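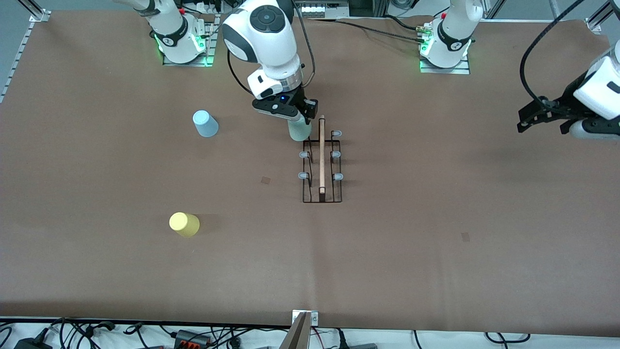 Ticket: cup rack task, right arm dropping frames during teleop recording
Project: Drondia
Station: Fontana
Opened by: Siwan Hughes
Priority: normal
Status: closed, one follow-up open

Summary

Recording of the cup rack task on Fontana is producing episodes where the right arm's joint data stops updating while the video carries on. The operator doesn't notice at the time. It shows up later when the episodes are checked on Bestora. The left arm's data is clean in every episode I have looked at.

Task setup, for anyone picking this up: black wire rack in the middle of the table, three plastic cups (mint green, light blue, pale yellow). Cups start upside down on the left side. The right arm picks them up one at a time and places them on the rack prongs. The left arm stays in the air on its own side unless it is needed to steady the rack. An episode ends when all three cups are on and the right gripper is clear.

Log

Saturday, 9:20
Batch of 113 episodes uploaded. The checker flagged 21 of them for "state stale." First thought was the checker, because we changed the threshold last month. Put the old threshold back and ran it again. Same 21.

9:45
Opened six of the flagged episodes by hand. In all of them the right arm's joint values freeze and then jump. The gripper is still moving in the video during the freeze. So the arm is fine and the recording is not.

The freeze doesn't land at the same place in the task. Sometimes it is on the reach, sometimes with a cup already held over the rack. The second kind is worse for us. The model gets several images of a cup going down onto a prong with joint values that say the arm is standing still.

10:10
Checked the network log on the Fontana machine. There are gaps on the right arm's port and none on the left. Swapped the two network cables at the computer end only and updated the addresses to match. Recorded ten test episodes. Right arm still has gaps. Rules out the port on the computer.

10:40
Swapped the full cables, both ends. Ten more episodes. The gaps moved to the left arm. So it is the cable.

The bad one is the run that goes through the pile along the front of the table. It had a power adapter sitting on it and a tight bend where it went under. Could be the bend, could be the plug. I didn't cut it open to find out.

11:05
Replaced it with a new cable from the drawer. Routed it around the side this time. Put the old one in the bin, please don't rescue it.

11:30
Recorded 40 episodes with the new cable. Checker result: 38 clean, 2 flagged. Not what I wanted.

11:50
Looked at the two. Different problem. Joint data is continuous on both arms. The flag is for gripper width, not joints. The right gripper reports fully closed when it has a cup in it. In both episodes the operator squeezed hard on the rim and the cup wall gave a little. The reported width went under the "closed on nothing" limit and the checker took it as a missed grasp.

Reply from Ustesholm team, 12:15
We had this with the same cups. The limit was set using a rigid block. Lower it for this task or ask the operators to grip lower down on the cup. We did both.

12:30
Lowered the limit in the task config for the cup rack only. Left the default alone for everything else. Reran the checker on the 40. All pass.

13:10
Back to the original 113. The 21 flagged episodes are not worth repairing. I tried filling the gap from the commanded positions on one of them and the values don't line up with the video once the arm is loaded. Marked all 21 as rejected. They stay on Bestora under rejected and will not go into training.

Also checked whether the earlier batches from this station have the same gaps, below the threshold. Short ones, yes, a few. They are within what we accept. Left them in.

Fix

1. Right arm network cable replaced and moved out of the front cable pile.
2. Gripper width limit lowered in the cup rack config.
3. 21 episodes rejected. Need to be recorded again.

Notes for operators

Keep power adapters off the network cables.

If a cup flexes in the gripper you are squeezing too hard. Open slightly and go again. A regrasp inside the episode is fine, leave it in. Don't stop and restart for it.

Change the starting spots of the cups between episodes. I watched a long stretch where they went back to nearly the same places every time. Move the rack a bit too, and turn it now and then. Keep it where the right arm can reach all the prongs.

Don't always start with the same color. Pick any order.

Follow-up (open)

The recorder should stop the episode when joint data goes stale, with a beep or a red box on the screen. Right now it keeps the last value and carries on without a word. I have asked for this before under a different ticket, linked. Until that is in, run the checker after every batch and not at the end of the day.

Closing the cable part. Leaving the recorder request open under my name.

S. Hughes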